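Pantry and dry storage walk-through, Caltstead shared kitchen
November round, done on Wednesday before the lunch prep

1. Jars closed, lids on tight. PASS. The sheet doesn't ask whether anyone had opened them in the past year, so a pass means very little.

2. Contents labeled and dated. FAIL. A first name on masking tape is not a date. I was told "we all know what it is." I didn't.

3. Nothing stored on the floor. PASS, although two sacks of rice looked like they had been moved that morning.

4. Pests. No droppings found. The Grodley traps were clean, and also brand new, so I'm not giving credit for that.

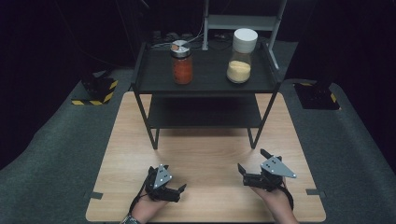 5. Shelf load. The sticker on the tall rack says 135 pounds per shelf. I doubt anyone has weighed anything. Move the canned goods down.

6. Fridge temperature. The dial said 41. My own thermometer took 7 minutes to agree with it. PASS, check again next round.

7. Stock rotation. The binder claims "oldest first, always." The oldest flour was at the back. FAIL.

Recheck items 2 and 7 before signing anything.

Takumi Oda

Comments (2)

morikawa_fan: We dated every jar for a month and then the marker went missing. How often do you really fail people on this?

T. Oda: Often enough. Tie the marker to the shelf.

Related
Noltomar trap refills: are they worth it?
Reading a shelf load sticker
Walk-in cooler checklist, 384 square feet and under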